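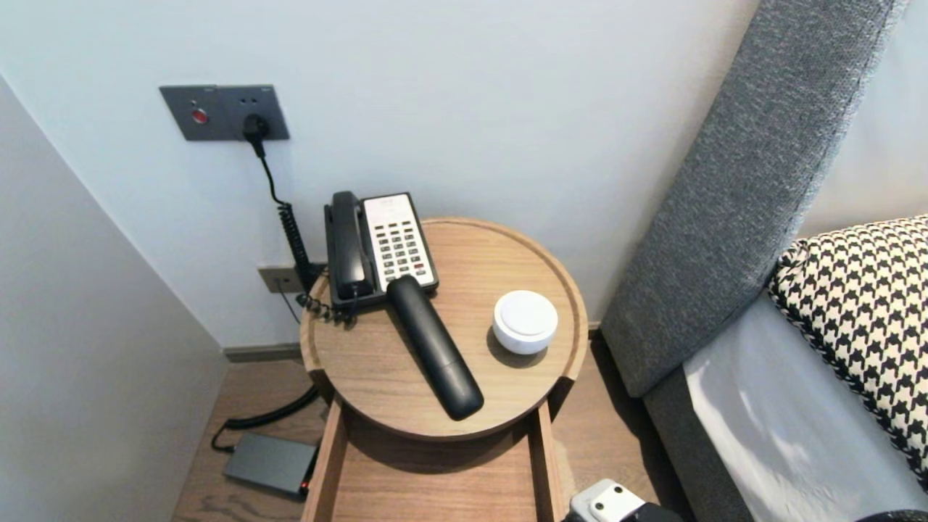 Capacity at the Brikham ground will stay at 3,666 through the end of the season, the club's operations director said when asked about the east stand. The club had hoped to reopen it in January.

Home News Fixtures Tickets Club

January, by our football desk

"The inspection found two stairways that don't meet the new rules on width," he said. "We can fix one of them quickly. The other one needs drawings and a permit."

Season ticket holders from the east stand have been moved behind the north goal. He said 49 of them asked for their money back and were paid within two weeks.
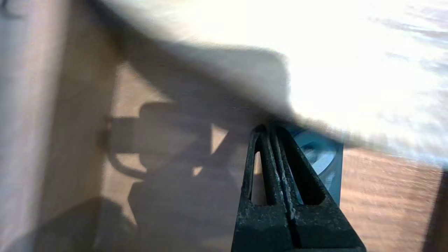
"The rest took the new seats, and I know the view is worse," he went on. "We cut the price of their cup tickets. I can't give them the halfway line until the stand is open."

The match against Nondeo will go ahead with fewer away seats than usual. Visiting fans will get one block, and the gates will open early so that everyone can be searched at a single entrance. Bai, who come after that, have already agreed to the same terms.

He would not say what the work will cost. "We have one quote and we're waiting for another. It comes out of the ground budget. The player budget is separate."
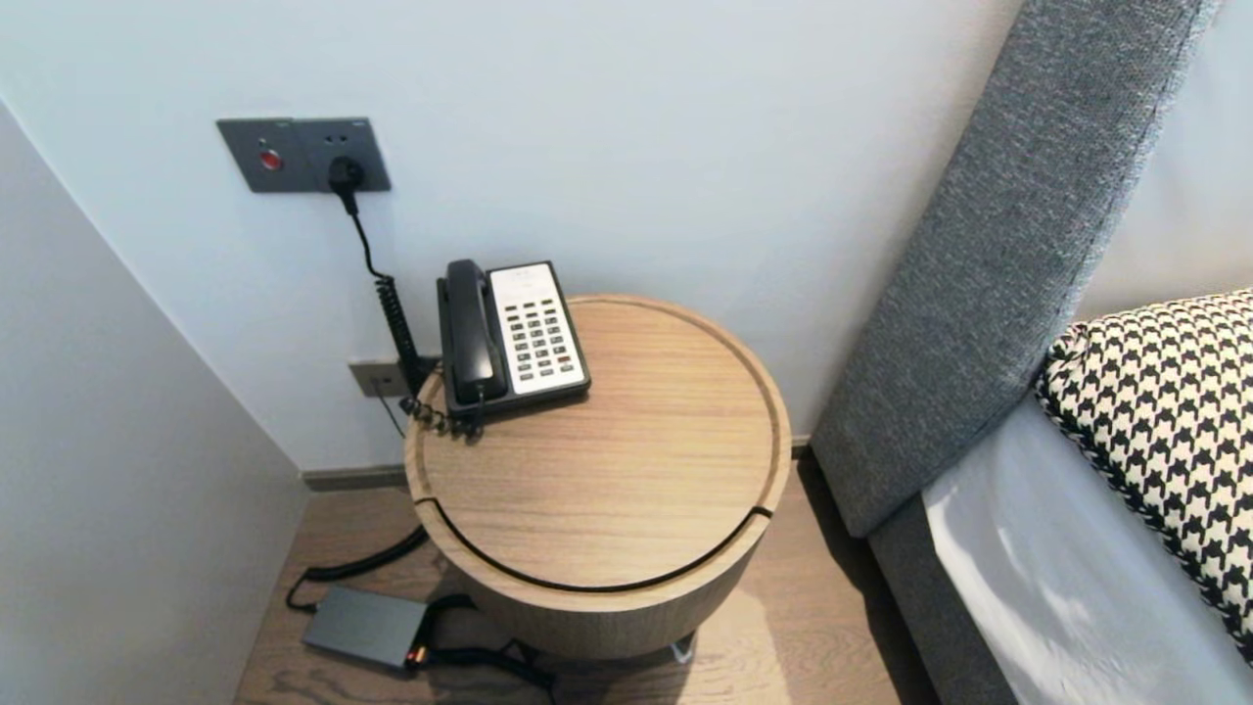 Ralteo went through the same thing with their main stand, a supporter wrote to us, and were told one month and waited a full season. Asked about that, the director said the two jobs were different.

"Their roof had to come off," he said. "Ours is stairs and handrails. I'd still rather not name a date before the permit is in my hand."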